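Plokden Used Desktop Listings, version 2

README and data card

What this is

Plokden is a table of 160 ads for used desktop computers, with the text of each ad and a set of hand labels saying what the seller claims about the machine. It was put together to look at one narrow question: when an ad for a used desktop says something about its condition, how much of that can a reader check from the ad alone?

Mostly, not much. I'd like people to keep that in mind before they train a price model on it and announce that "tested" adds value.

The ads came from three places. Vurness is a general classifieds site where most sellers are private. Elteck is a reseller that lists its own stock under a grading system. Shenoy is a small repair and trade-in shop whose listings are written by whoever is at the counter. I asked all three before copying anything, and all three said yes, with the condition that seller names, phone numbers, and pickup addresses be taken out.

Why it exists

I kept reading guides that tell buyers what the words in these ads mean. Refurbished means this, reconditioned means that, Grade A means light wear. The guides are written with great confidence and very few of them say where the definitions came from. When I went looking, the definitions seemed to come from other guides.

So I read ads instead. I wrote down what each one said and tried to sort claims by whether there was anything behind them: a receipt, a test log, a part number, a name and a date. Version 1 was a spreadsheet for my own use. This version has cleaner labels and a license, and I have dropped the column called "trust score," which I should never have made. It was my mood in numeric form.

What's in the files

listings.csv has one row per ad. Text longer than 1,000 characters is cut at that point, and the column text_cut is set to yes when that has happened.

claims.csv has one row per claim. An ad with many claims has many rows, and an ad with none has none. Join the two files on ad_id.

labels.txt is the label guide as I used it, including the crossed-out parts. I left those in so you can see where I changed my mind.

The columns in claims.csv are as follows.

ad_id: matches listings.csv.

claim_text: the seller's words, spelling untouched.

claim_type: one of condition, age, test, part, history, or reason for sale.

support: none, partial, or full. See the next section before you use this.

part_named: the part, if the claim is about one. Free text, lowercase.

note: anything I thought worth saying. Often blank, sometimes grumpy.

What "support" means, and what it doesn't

Full support means the ad gives you something you could check without asking the seller. A model number that can be looked up counts. So does a printed test report attached to the ad, although I have my doubts about some of those.

Partial support means there is something there, but you'd have to take part of it on faith. "New drive fitted by shop in June" is partial. There's a month and a shop, but no name and no receipt.

None is the big group. "Works great." "Runs like new." "Always looked after." These may all be true. The label says nothing about whether the seller is honest, and please don't write a paper claiming it does. I never saw the machines in the ads. A claim with full support can be false and a claim with no support can be perfectly right.
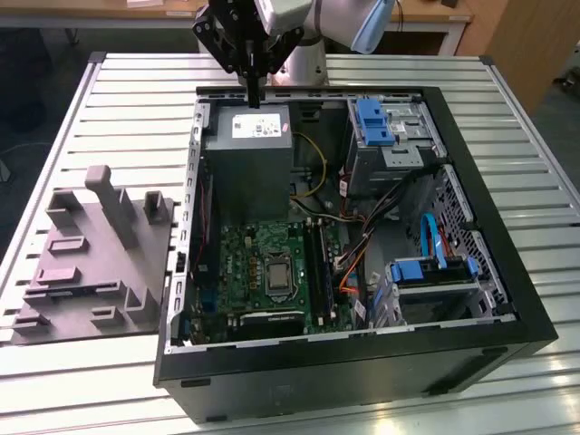 Claims about power supplies turned out to be the messiest group in the table. 38 ads give a wattage, and in most of them I could not tell whether the seller had read it off the unit, copied it from the original spec sheet, or guessed. Those are three very different things. Reading it off the unit is often easy once the side is off: lay the tower down, as in the photo, and the supply's label may be sitting right on the upper face with its small print and its barcode. Yet hardly any ad says "the label reads" or gives the part number that would settle it. I marked a bare wattage as none. I marked a wattage with the supply's own model number as full. If you think that's harsh, the claim text is there and you can relabel it.

Memory claims are better behaved, since sellers tend to quote what the operating system reports. The catch is that the operating system tells you the total and leaves out how old the modules are or whether they match. Ads that say "upgraded memory" almost never say upgraded from what.

Processor claims are usually right in the broad sense and useless in the narrow one. A family name covers many years of chips. A seller who gives only the family name gets partial. Several Vurness sellers gave the family name and the word "gaming," which I have left unlabeled out of kindness.

Grading terms

Elteck grades its stock with letters. I asked how the grades are assigned and got a friendly reply and a one-page sheet. The sheet describes scratches and dents on the case in some detail. It says nothing at all about what is inside the case. I can't fault them for that, as they don't claim otherwise, but I've watched buyers read Grade A as a statement about the whole machine. In claims.csv the grade is typed as condition, and support is full only for the outside. Yes, that means a Grade A row and a "no scratches, see photos" row get the same label. I think they should.

Shenoy uses no grades. Their ads say things like "opened, cleaned, paste replaced," and I find those more useful, with the usual warning that cleaning is easy to say. Where the ad named the work and the person who did it, I gave partial. None of them attached a work order. They tell me work orders exist on paper.

"Tested"

This word deserves its own section because it does so much work in these ads. It can mean the machine was plugged in and a light came on. It can mean it was left running overnight under load. Readers fill in the meaning they hope for. Unless the ad says what was tested and how, the label is none. I went back and forth on this during version 1 and was too soft. If you compare the versions, this is where most of the labels moved.
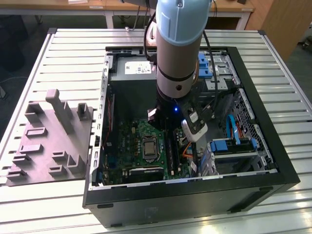

Compiled and labeled by Ravindran Poojary
Data card, Plokden version 2
Corrections: open an issue, or use the contact form on the project page

Who labeled it, and how well

One person did, which is a real weakness. I labeled every ad, put the table away, and did it again later without looking at the first pass. Where the two passes disagreed I read the ad a third time and picked. That measures whether I agree with myself. It says nothing about whether you would agree with me, and I haven't reported an agreement score because it would look more respectable than it is.

I also have a bias, and it runs in one direction. I have bought bad used computers. Someone who has only bought good ones would probably hand out "partial" more freely.

Known problems

The sample is not random. From Vurness I took whatever was on the first pages of results when I looked, in the evening, and the site does not explain how it orders results. From Elteck and Shenoy I took what they had in stock. Don't compute market shares from this. Don't compute average prices either. Prices are included as asked, and an asking price tells you what somebody hoped for.

Photos attached to the ads are not included. Some claims that I marked as none may have been supported by a photo I left out on purpose, because I wanted the text judged by itself. The has_photo column tells you which ads had any.

Some ads are clearly by the same seller under different wording. I merged the ones I was sure of. A few suspicious pairs remain, and they are flagged in the notes.

Sold status was recorded once. An ad that vanished may have sold, expired, or been taken down in a huff. The column is called gone, not sold, for that reason.

Uses I would avoid

Fraud detection. There is no fraud label here and no way to make one from these columns.

Ranking the three sources against each other. They sell different machines to different people, and the shops let me use their text in good faith.

Any claim that starts with "consumers believe." I have no consumers in this table. I have sellers, writing quickly.

Uses that seem fine

Teaching people to write label guides, and to argue with them. Practicing text extraction on short, badly spelled ads. Checking whether your favorite buying guide uses words the way sellers do. I'd be glad to hear the results of that last one, especially if they go against me.

License

The labels and notes are free to use with credit. The ad text stays with its writers and is shared for study only. If one of the ads is yours and you want it out, say so and I'll remove it from the next version. You don't have to give a reason.

Changes from version 1

Trust score removed. Support relabeled for every "tested" claim. Reason for sale added as a claim type, after I noticed how many sellers are moving house. Column names are now lowercase. The duplicate row for the beige tower is finally gone.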